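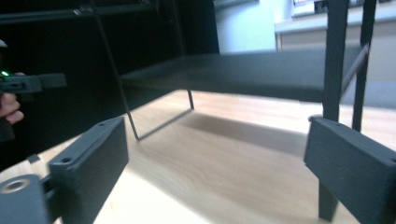
Wuvley has moved the teaching of new robot tasks at its Trirkau assembly plant from the engineering office to the people who work the assembly benches. Under the new arrangement, operators record each task themselves with handheld gripper tools, and the recordings are used to train the arms that later take over part of the work. Recording is done at a bench with a light wooden top, where a black metal shelf stand serves as the workpiece. The tools have thick two-finger grippers and are held in the hand, so an operator can approach the stand from low down, close to the tabletop, in the same way as during manual assembly.

The program began in May with 14 operators from the shelving and display line. Each completed a short course covering grip position, approach angle, recording speed and the handling of failed attempts. Failed attempts are kept and labeled by the operator who made them. To date the group has recorded 3000 task runs, of which 881 have been released for training after review. The remaining runs are either waiting for review or have been set aside for reasons such as missed grips, blocked views or incomplete placement.

Tasks recorded so far include lifting small stands by the top plate, turning them on the bench, and setting them down with both foot rails in contact with the surface. Thin wire legs and dark painted parts have required the most repeat work. Review of the first runs showed that shadows from the stands were affecting the results at two benches, and the lighting at both was changed.

Automated handling at Trirkau was previously programmed by an outside contractor. A change to a part or a carton layout meant a service request and a wait of several weeks. Operators can now record a revised task during a normal shift and submit it for review the same day.

Job descriptions on the line have been changed to match. Recording and review are paid as skilled work and are scheduled in blocks of no more than two hours, after which the operator returns to assembly or inspection. Output targets are reduced for the time spent recording. No positions on the line have been cut under the program, and the current staffing plan remains in force until the end of the pilot.

"An operator who has built these stands for years knows where to hold one so it doesn't twist," said Ardalan Kordestani, head of production engineering at Wuvley. "We used to ask for that in a written instruction and lose most of it. The recording keeps it. We still reject a lot of runs, and the review step takes longer than we planned."

Data storage and run review are handled with Breker, the plant's internal production software. Recordings are stored by task and bench number. Names are not attached to released runs, and the recordings may not be used to assess individual performance.

A second group of operators from the packing line will begin the course once the current review backlog is cleared. Wuvley also plans to introduce the method at its Aksoy plant, where 87 people work in assembly. No start date has been set for that site.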